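Fikre household broadband speed log, README

Read this before you quote any of the numbers. Most people who have quoted them so far clearly didn't.

What it is

A collection of speed readings sent in by homes in and near Hanolell, gathered by Gadisa Wako and tidied up by me (Ibsa Asfaw). There are 1,024 readings in the main file. They come from 200 homes, and no, that does not mean each home sent the same number. A few keen people sent dozens. Plenty sent one and lost interest.

Why we bothered

The local provider, Tison, sells a line it says will do "up to 1,000" megabits a second. "Up to" is doing a lot of work in that sentence. We wanted to see what came out of the wall. I'm still not sure we managed it, for reasons given below.

Files

readings.csv has one row per reading
homes.csv has one row per home, with no names or addresses
notes.txt holds whatever people typed in the comments box, spelling left alone

Columns in readings.csv

home_id: a made-up number, matches homes.csv
hour: 0 to 23, local time, no minutes
down, up: megabits a second, as typed in by the person
wired: yes, no or blank. Treat blank as "don't know". Please don't treat it as "no".
device: free text, and a mess

What's wrong with it

People run a speed test when they are annoyed. That alone should stop you working out an average and calling it the typical speed. Evenings are heavily covered and the hours after midnight hardly at all.

Wireless readings tell you about the house as much as the line. One home reported a steady drop that went away when the router came out of a cupboard. I have left those readings in.

Several downloads are typed as exactly 800. Haziq Subramaniam thinks this is the ceiling of one popular router. I think some people rounded. Neither of us can show it, so the rows are unmarked.

An old computer can be slower than the line it is testing. We asked for the age of the machine and whether anything inside had been changed, and half the answers were guesses. If your argument depends on the age column in homes.csv, find a better argument.

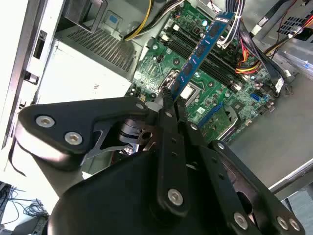

Memory module and slots on a desktop motherboard.

How the readings were checked

Lightly. Abenezer Kahsay removed rows where the upload was faster than anything Tison sells, and rows sent twice. We did not visit anyone. The Skekuneo script in the tools folder repeats both steps, so you can see what went and disagree with us.

Reuse

Free to copy and change, with credit to the Fikre log. If you print a chart, print the number of homes next to it. Corrections are welcome, complaints about Tison less so. Send those to Tison.

Last changed in October: two columns renamed, no new readings.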